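Hilo sobre la placa del lavadero de Wokham, que por fin está limpia y se puede leer. Lo escribo en español porque es la lengua en la que pienso mejor después de la mía, y pido perdón por las preposiciones.

1/ Para los que no conocen Wokham: es un pueblo con una calle larga, una fuente y un lavadero cubierto. En la pared del fondo del lavadero hay una placa de piedra con los nombres de las personas que pagaron la obra. Durante muchos años se veía solamente una mancha verde.

2/ La asociación de patrimonio a la que pertenezco pidió permiso para limpiarla en abril. El ayuntamiento contestó en dos semanas, lo cual nos sorprendió, porque para la barandilla del puente esperamos un invierno entero.

3/ El presupuesto era de 1015 euros. La cooperativa de crédito Motalon puso 1000 y los otros 15 los pusimos nosotros de la caja del café. Agradezco a Motalon que no pidió poner su logotipo en el lavadero. Pidió una foto con el director y la tuvo.

4/ La limpieza la hizo el taller Tamuno, que trabaja la piedra con agua, cepillo blando y mucha paciencia. Nada de chorro de arena. En el pueblo vecino de Isada usaron arena con el monumento de la plaza y hoy las letras parecen de jabón gastado.

5/ El primer día quitaron el musgo. El segundo día, las sales blancas de la parte baja. El tercero llovió. El cuarto apareció el primer apellido completo y una vecina se puso a llorar, pues era el de su bisabuela.
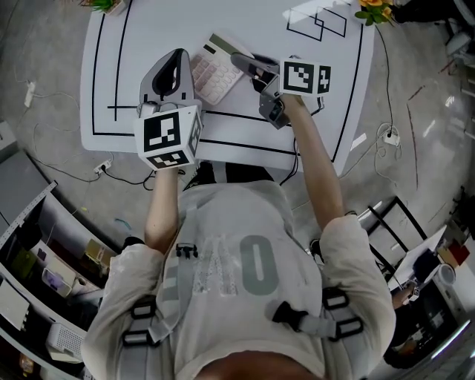 6/ Leer una inscripción desgastada es un oficio que yo aprendo todavía. Uno cree que lee letras, pero muchas veces lee lo que espera encontrar. Pasa lo mismo con la camiseta gris clara de la foto: la O se distingue muy bien, y las letras de al lado, medio borradas, ya piden que uno adivine. En la placa teníamos también una O muy clara en la tercera línea, y con ella sola habíamos inventado un apellido que no existía en el registro.

7/ El método que usamos al final es sencillo. Luz de linterna muy baja, casi pegada a la pared, por la noche. Primero desde la izquierda, después desde la derecha. Cada persona copia en su cuaderno lo que ve y no enseña el cuaderno hasta el final. A las once de la noche comparamos todo en el bar.

8/ Donde los cuadernos no coincidían, dejamos un hueco en la transcripción. Hubo discusión sobre esto. Algunos querían llenar los huecos con los apellidos "de siempre". Yo voté por los huecos y ganamos por un voto.

9/ Una sorpresa: después de los nombres hay una cifra, 596. Pensábamos que era una fecha incompleta, a la que le faltaba el primer número. No lo es. En el libro de cuentas de la parroquia aparece la misma cantidad como suma recogida para el tejado del lavadero.

10/ Y otra cosa que me gustó mucho: las aportaciones no están ordenadas por dinero. La primera persona de la lista dio menos que casi todas las demás. No sabemos por qué está la primera. Quizás vivía más cerca, quizás fue la que llamó a las puertas.

11/ Me preguntan por privado si vamos a pintar las letras de negro para que se lean mejor. No. El taller nos lo desaconsejó y yo estoy de acuerdo. Pondremos al lado un panel pequeño con la transcripción, a una altura cómoda también para quien va en silla de ruedas.

12/ Hemos impreso 200 folletos con la historia del lavadero. Están en la biblioteca, en la panadería y en la oficina de Motalon. Son gratis. Hay una errata en la página dos ("labadero"), que es culpa mía y de nadie más. Ya me lo han dicho muchas veces, gracias.

13/ El acto de inauguración será a las seis de la tarde, con la banda si no llueve. Las palabras serán cortas, lo he pedido por escrito. Después habrá limonada y una tarta que no sé quién hace este año.

14/ Si alguien tiene fotografías antiguas del lavadero, aunque sean malas o estén rotas, nos ayudaría verlas. Las escaneamos en el momento y las devolvemos en la mano. Buscamos sobre todo la pared del fondo antes de la reparación del tejado.

15/ Añado una corrección al punto 4: me escriben de Isada que en su monumento no fue arena, fue un cepillo de metal con máquina. Tienen razón, lo he comprobado en su boletín. Las letras siguen igual de mal, pero la causa es esa.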